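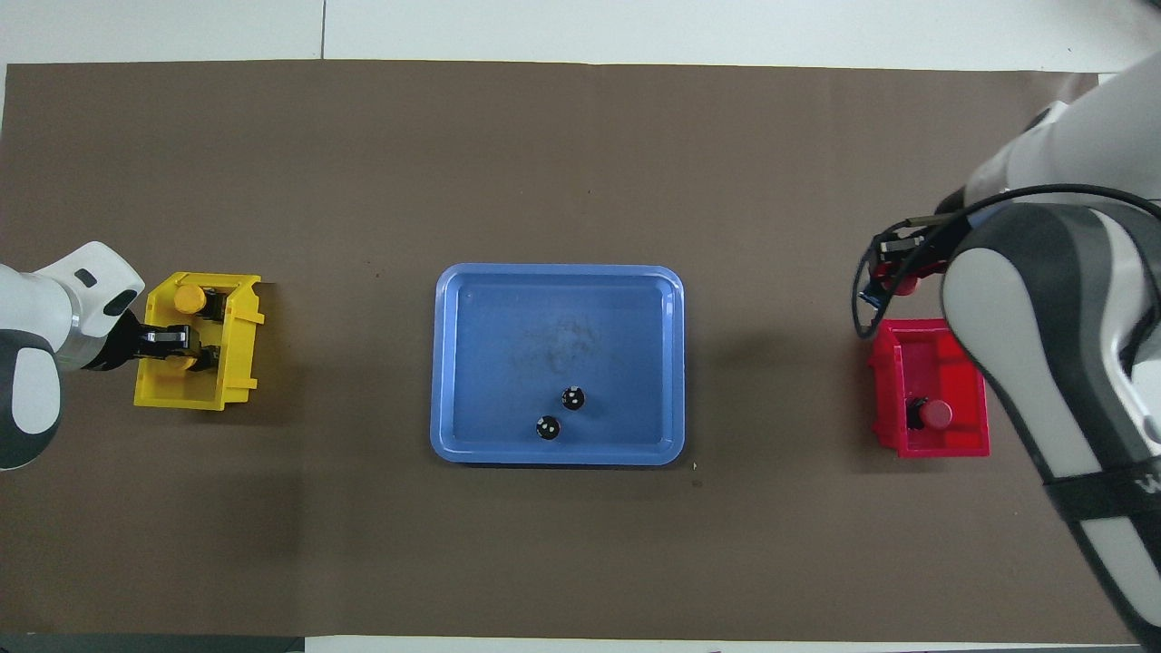

# Zirnano two-arm sorting bench

The Zirnano is a bench station with two arms and a set of open plastic bins. It takes small loose items out of a shallow tray and puts them into bins by colour or type. It is sold for light shop-floor work and is also on trial in a few homes and day centres.

## What it does today

The standard layout is a blue tray in the middle, a yellow bin on the left and a red bin on the right. Each arm works its own side. Items can be placed in the tray by hand in any order, and there is no need to line them up.

Jobs we are happy to quote for:

- Sorting caps, knobs, spools and similar rigid parts
- Clearing a mixed tray at the end of a shift
- Putting returned small parts back into stock bins
- Sorting toy pieces and craft supplies, provided they are dry and hard

The gripper has two fingers and opens to 6 cm. Anything wider has to be picked up by an edge or a handle, and results vary a good deal with the shape.

## What it doesn't do yet

We are asked most weeks whether the bench can fold towels, pair socks, load a dishwasher or peel vegetables. It can't, at least not at a standard we would charge for. Cloth changes shape when it is lifted and the arms lose track of the corners. Wet crockery slips. Cutlery is possible if the pieces are spread out, but a heap of forks straight from the basket will usually stop the run.

Very small dark items on a dark surface are also a weak point. Keep the tray a different colour from what goes in it. Clear plastic and polished metal should be tried on your own bench before you commit to a job.

Speed is the other limit. A person used to the work will empty a mixed tray faster than the Zirnano will. The bench earns its place on work that is dull and steady, where it can be left going while somebody does something else nearby. If your trays come in short bursts with long gaps between them, we would advise against buying one.

## In use

Laurinda Cardoso runs the returns counter at Alvarado, a hardware wholesaler, and has had a bench since September. It handles plastic caps and end stops.

"It does the caps well enough that I've stopped checking every bin. I check one in the morning and one after lunch. Springs we still do by hand. They hook together and it picks up four."

Teófilo Taipe tried one at home for us over 18 days. He used it for his children's building pieces and for sorting pegs, and he gave up on the laundry after the second evening. His notes said the setting up took longer than the tidying for any job smaller than a full tray. We have since shortened the start-up routine, but the point still holds for most houses.

## Setting up

Allow a level table with room for both arms to swing. Lay the brown mat first and smooth it flat. Fit the arms one at a time, tighten the base clamps, and run the cables behind the shoulder joints where they can't drop into a bin.

Place the tray and bins, then run the layout check from the menu. It takes about 18 minutes the first time. Repeat it whenever a bin is moved or swapped for another size. Scuffed trays can stay in use, though a tray with a cracked rim should be replaced.

Keep hands out of the bins while the arms are powered. The stop button is on the front of the control box, and a second one can be wired in on request.

## Parts and prices

| Item | Price |
|---|---|
| Tray, blue | £6 |
| Bin pair, yellow and red | £18 |
| Spare gripper, two-finger | £375 |
| Spare gripper, soft-tipped | £379 |

Complete benches are priced by quotation, as most buyers need a different table or guard. Spare grippers come with fixing screws and a short lead. The soft-tipped version holds smooth round items better and wears faster.

## Trials and orders

Grunditz handles sales and servicing. Before ordering, send a box of the items you want sorted, mixed as they would be on a normal day and including the awkward ones. Milagros Mamani's team will run them and return the box with a written result, listing anything the bench dropped or put in the wrong bin.

For repairs, ask for Yhon Chávez at the service desk and have the number from the underside of the control box ready.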